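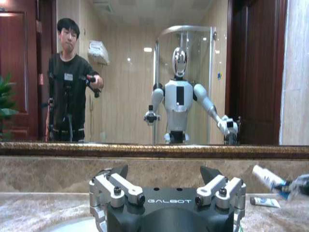 Two white tubes, one large and one small, both with blue trim. The marble is tan and brown.

Marble Vanities and Small Items

I have been putting off a post on bathroom counters since July, mostly for lack of anything to add to the usual advice. The usual advice is to own less. I own a fixed amount of stuff and I would like to put it somewhere, so these are notes on placement.

The vanity in question has a stone counter with a raised stone backsplash, a large mirror with an ornate strip along its lower edge, and an oval white sink set left of center. The layout is a good one for small things. An off-center sink leaves one long working side, and everything can go there. With a centered sink you get two short sides, and in my experience each of them fills up with half of a set.

Mottled stone has one practical defect. It hides things. A white tube reads clearly against tan, but anything beige, clear or brown disappears at arm's length. I lost a 25 mm travel cap on a counter like this for most of a week. It was next to the soap.

My rule for tubes is that they lie flat, parallel to the backsplash, caps all pointing the same way. Standing a tube on its cap saves area but the small sizes tip over, and a half-empty one leans. Flat also lets you see how much is left.

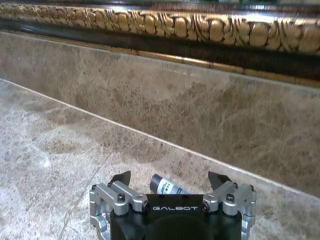 On the marble counter. A small cylinder lying on its side.

Cylinders are the harder case. On a polished counter with any slope, they roll, and most counters have some slope. I checked mine with a 500 mm level and found a fall toward the front edge, small but enough to move a lip balm. Two fixes work. One is a shallow tray with a lip. The other is to keep cylinders at the back and accept that you will reach over everything else to get them. I use the tray, a Foller, 115 mm deep. Maëlys Deschamps wrote to me after the last post to recommend the larger Watley, but it covers the strip of counter I wipe most often.

Gilded or carved trim near a sink needs its own cloth. Spray the cloth, never the trim — cleaner collects in the carving and dries there.

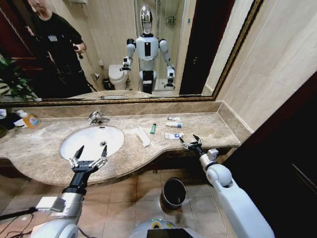

Everything to the right of the sink: flat packet, green lighter, small bottle, travel size, box with a blue logo.

Spacing matters more than order. If items touch, you knock the second one while picking up the first. I leave a finger's width between them, slightly more beside a box, and nothing right at the front. A scalloped edge like this one makes the usable depth vary along the counter, so measure at the shallowest point before buying any organizer.

Flat packets go nearest the basin only if they are sealed. Cardboard goes farthest from it. A lighter belongs in a drawer with the candles, in my view, although Gerasimos Lambrakis keeps his by the mirror and has done so for years.

Next post is on drawer dividers. The Grandavon set arrived with one rail short and I am waiting for the replacement.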